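Skornico-sim mailing list
From: Lorcan Horgan
Date: 6/2/25
Subject: Re: drawer task, wrist view and episode counts

Rostislav Slanina wrote:
> I went through the drawer set last night. We have 2,008 episodes
> on the server but 26 of them won't open for me. Is that a bad
> upload or is it my script?
>
> Second thing. The policy does fine from the default start pose and
> then falls apart when the arm starts far out to the right. My guess
> is the wrist camera gets almost nothing but floor from there. Should
> we drop those starts from the training set before the Inavell
> round, or keep them?
>
> Also, who has the Lorente writeup? I need the joint limits.

Rostislav,

The 26 are a bad upload. I pushed them from the lab machine while the disk was full and the files got truncated. I still have the originals and will put them back up tonight under the same names, so you don't need to change your script. Please delete your local copies first. The sync only checks the name and will skip them otherwise.

On the start poses, I would keep them. The Inavell rules say the start pose is drawn at random, and last February we lost most of our points on exactly those runs. If the policy never sees a view with only a corner of the cabinet in it, it won't learn to move back toward the handle. What I would change is the mix. Right now the far starts are a small share of the set, and most of them were recorded by one person who always swings back the same way. I'd like each of us to record 14 more, with the drawer closed, and to vary the path back.

Two things to watch when you record:

Don't change the floor. The rug texture stays on for this round. Somebody switched it to plain gray in the Voludau branch and we ended up with a set that matches nothing else.

Leave the cabinet in the dark wood with the metal bar handle. I know the lighter one renders faster. We can randomize materials after the round, when there is time to retrain.

I also looked at the crop. We were cutting the wrist view to a center square before it went into the network, and on the far starts that can throw away a good part of the handle. I have turned the crop off in the config and set it to resize the full view. Training is a little slower - I think it's worth it. Pull before you start a new run or you'll get a shape error on the first batch.

The Lorente writeup is in the shared folder under the old club name. The joint limits are on page 4. The wrist limit in there is wrong, so use the one in our config.

I can go over the new start poses with anyone who wants to before we record. I'm in the lab after class most days. Reply to the list and not just to me, please, so the first-years see the answers too.

Lorcan

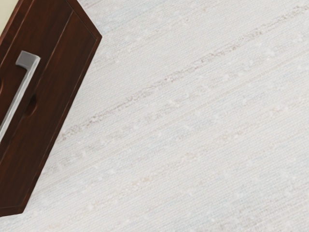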